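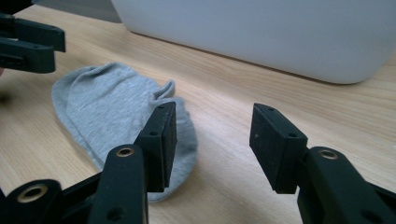 Sakimness is a set of 186 short diary entries written by people in their first months after leaving an alcohol treatment program. Most recovery datasets I have read lean on big statements about hope, and I have learned to distrust those. The entries in this one run smaller: what someone ate, who called, how long it took to fold the wash. A gray sock lying wrinkled on a wooden table is about the level of drama to expect.

Version 4, April 2024. Maintained by Cameron Mudgway.

What is in it
One text file per entry, plus a table with the writer code, week number and a self-rated craving score from 0 to 5. There were 38 writers, all from the Turnau outpatient program. Names and towns were removed by hand by Angus Bright, then checked again by me.

What I would not use it for
Predicting relapse. I keep getting asked, and the answer is no. Writers who stopped sending entries may have been drinking, or bored, or busy — we have no record of which. The Grultier model was trained on an earlier version and claims to spot risk from word choice. I have not been able to repeat that result.

Known problems
Craving scores were often filled in days late. Entries from August are thin. Spelling was left alone except in the Sutcliffe subset, where it was corrected before we got the files.

Access
By written request, with a plain account of what you plan to do. No resharing.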